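January, late, kettle on for the second time

Back on the shelf question today, which I had hoped was finished with before the holidays. Rostyslav is convinced the yellow shelving is the making of the room. I have now spent four full shifts beside it and remain to be persuaded.

His argument, as far as I follow it, is that parts waiting on a bright surface get noticed, and parts that get noticed get moved along. He got this from a Zustenari brochure with a photograph of a very clean man pointing at a bench. My own argument is that the black covers were getting moved along perfectly well when they lived on the old grey trolley, and the grey trolley didn't throw the ceiling lights back in my eyes all afternoon. By three o'clock I'm squinting like someone at the beach without a hat.

The thing cost 331 dollars delivered, from Trasport, who took their time. Zakhar signed for it and then left it in the corridor, where I met it with my shin. For 331 dollars you get two levels, black legs, and a top in joined panels. I ran a fingernail along the join this morning and it caught. Rostyslav ran his along it and said it didn't. We have different fingernails, apparently.

I will be fair about the covers. They're an awkward shape to store, long and rounded like the shell of something, with raised rims and a notch at one end, and they won't stack. Put one inside another and you get a wobbling pair that someone's elbow will find before lunch. So they have to lie out singly, which eats up room at a shocking rate, and a long shelf does at least suit them. On the trolley we had them crossed over each other like cutlery in a drawer. I don't miss that part.

What I don't accept is the rule about direction. Rostyslav wants every cover laid at the same angle, notch pointing the same way, and he has written this on a card. The reasoning on the card is one word, "consistency". I asked consistency with what and he went to get a coffee. I've been laying them to suit him all the same, and I notice with some irritation that I've started doing it to the cutlery at home.
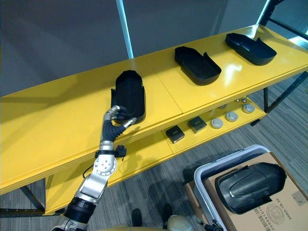
Yellow shelf, black covers, the small square boxes underneath. Note the glare.

The square boxes are another matter again. Zakhar put them on the lower level and calls that their home. I had them on the windowsill, where I could reach them without folding myself in half. He says the top has to be kept for covers and covers only, and that if we let one box up there we'll have tape and mugs and somebody's lunch by the end of the month. I've seen this room in the past and he may have a point, but I'm the one doing the bending. I told him I'd give it 12 working days and then the boxes go back on the sill if my knees say so. He wrote that down too. Everyone is writing things down this year.

Kostiuk have a new order in, 178 covers, first lot due before the end of February. That's the real test, as far as I'm concerned. Any arrangement looks tidy when there's hardly anything on it. Rostyslav keeps bringing people through to admire the room and they all say how organised it looks, and of course it does, you could organise a teaspoon on a shelf that size. I'd like them to come back when the second pallet is in and see where all that consistency has gone.

He has already mentioned a second shelf to match. There's a Stilitz one in a catalogue, he says, same yellow, with a slightly deeper lower level, and he left the page open on my side of the desk with a corner folded. I closed it. He'd opened it again by the time I'd rinsed my cup. If we must have another I'm going to ask for matte, or grey, or failing that a bit of cardboard I can lay over the top on sunny afternoons. Zakhar laughed at the cardboard. He works facing the wall.

Wiped the top down before I left, 31 minutes past five by the clock over the door, which runs fast. It shows every fingerprint. The trolley never showed a fingerprint in its life. I went to look for it on my way out and it's behind the bins with a wheel off, and I'm fairly sure it had all its wheels before Christmas.

To do: ask Zakhar about the wheel. Bring the cap with the brim.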